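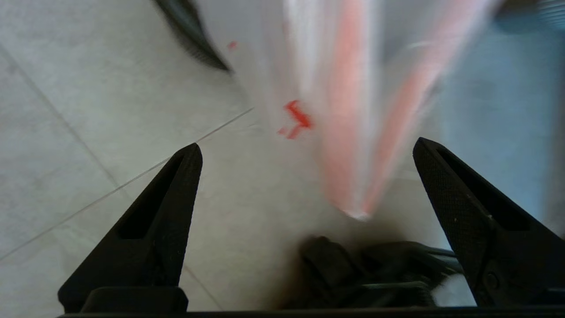

How to Tie a Leader Loop That Won't Slip

I lost a really nice perch last October because my loop pulled open right at the bank, and I've been fussy about this knot ever since! My buddy Sotiris Antoniadis showed me the fix on the dock at Oltivska, and it's easy once your fingers get the hang of it.

Grab 15 inches of mono to practice with. I like something thick and bright, so you can see where it's going.
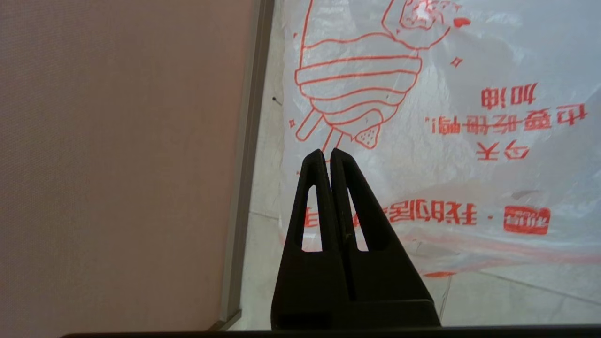
Double the last 5 inches back on itself and pinch the two strands together. Now make an overhand knot with the doubled part, but don't tighten it yet – pass the end through a second time first. That extra turn is what mine was missing.

Wet the whole thing (spit is fine, we all do it) and pull slowly on the loop and the standing line together. If the wraps cross over each other, cut it off and start over.

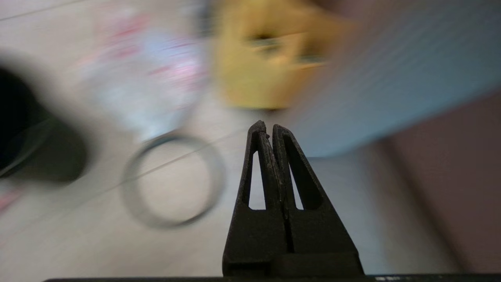 Testing and trimming

Hook the loop over something smooth, like a drawer knob, and give it a good steady pull. No jerking! Then trim the tag end, leaving a little stub. Chrysanthi Karamanlidis trims hers flush and gets away with it, but I've never been that brave.

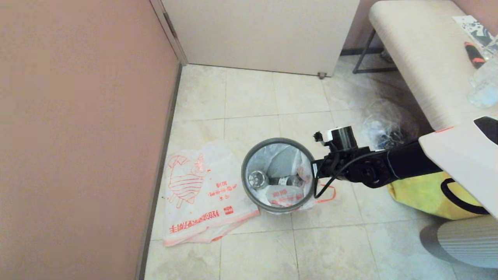
Can I use this loop with braid?

I wouldn't. Braid is slick and tends to creep through the wraps, so I tie mine to a short piece of mono and put the loop in that.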